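Homau Home Internet: Frequently Asked Questions

Before you order

Where is Homau service available?
We serve all of Clalport and most addresses in Ahn east of the rail line. Enter your street address on the availability page to check. If your building was finished in the past year it may not be in the system yet, so call us and we will look it up by hand.

Do I need to sign a contract?
No. Service is month to month. You can cancel at any time, and the last bill is prorated to the day your equipment is returned.

Can I keep my current email address?
If it is with a provider like a webmail service, yes. If it came from your old internet company, ask them how long they keep it open after you leave. Homau does not offer email accounts.

How much is installation?
Standard installation is $61. It covers one visit, one wall outlet and up to 142 feet of cable inside the home. Longer runs are quoted before any work starts. Apartments in buildings that are already wired pay nothing.

Do I have to be home?
An adult does. Visits are booked in morning or afternoon windows, Monday through Saturday. The technician will text when leaving the previous job.

I rent. Do I need my landlord's permission?
Only if we have to drill through an outside wall. There is a one-page form for this under Documents. Have it signed before the visit or we will need to reschedule.

Router and Wi-Fi

Do you supply a router?
Yes, a router is included with every plan except Basic. You can also use your own. Older models may not reach the full speed of the faster plans.

Where should I put it?
Out in the open, off the floor, and as close to the middle of the home as the cable allows. A table or open shelf works well. Keep it out of cabinets, away from the microwave, and away from fish tanks and large mirrors. Brick and concrete walls weaken the signal more than drywall does, so in an older house try to have the router on the same side of a thick wall as the rooms you use most.
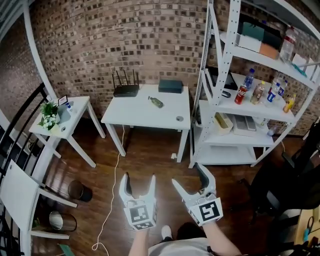
A router on a table, with all four antennas upright.

Which way should the antennas point?
Straight up is fine for a home on one floor. If you have two floors, try laying one or two of them sideways and see if the upstairs signal improves.

The Wi-Fi is slow in one room. What can I do?
Move the router a few feet and test again before you buy anything. If that does not help, we rent extenders by the month. A home over 1322 square feet may need one, depending on the layout.

What are the lights telling me?
Solid green is normal. Blinking green means the router is starting up, which takes up to five minutes. Red means there is no signal from the line. Check the cable at both ends, then call us. These colors apply to Homau routers only.

How do I change the Wi-Fi password?
Sign in to your account, choose My Network, then Password. Every device will need to be connected again afterward.

Billing

When is my bill due?
On the 15th. Bills are posted to your account on the first of the month. Paper bills can be turned on under Preferences.

What is the Trusent charge on my card statement?
Trusent handles our card payments. The amount should match your Homau bill. If it does not, contact us before you dispute it with your bank.

Can I pause service while I am away?
Yes, for one to four months in any year. Ask at least a week ahead. Your equipment stays with you.

Where do I return equipment?
Bring it to the Clalport office at 1083 Station Road, or request a prepaid box. Include the power cord.

Who do I contact with a complaint?
Start with customer support. If the problem is still open after ten business days, write to Fuad Hailu, Customer Relations, at the office address.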